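Why Can You See Through Some Things?

Hi, I'm Ayman! I love questions that sound silly and aren't, and this one came from a girl in Sutonham: why can I see through a window but not through a door?

It's all about light. Light zooms out of the sun or a lamp, bumps into things and bounces into your eyes. When something lets nearly all the light straight through, we call it transparent. Clean water does that, and so does window glass (unless you've squashed your nose on it!). 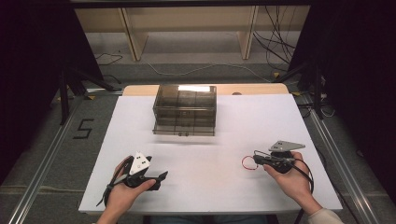
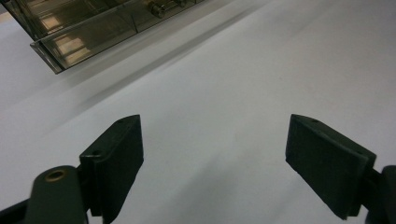 Then there are the in-between things. Wax paper lets light in but jumbles it up, so you only get a blurry glow, and the word for that is translucent. Color can get in the way too. The plastic box on the white table is a smoky brown, and plastic like that soaks up part of the light before it can reach the other side — sunglasses do the same job for your eyes.

And a door? Wood stops the light completely. It's opaque (say "oh-PAKE"), and opaque things make the darkest shadows.

Now try it yourself! Find 10 things at home and hold them up to a lamp, one by one. A sock, a leaf, a plastic cup, a slice of cheese — anything goes, as long as you ask first. Make 2 piles, one for things that let light through and one for things that don't. My leaf went in the first pile, and I could see all its tiny veins!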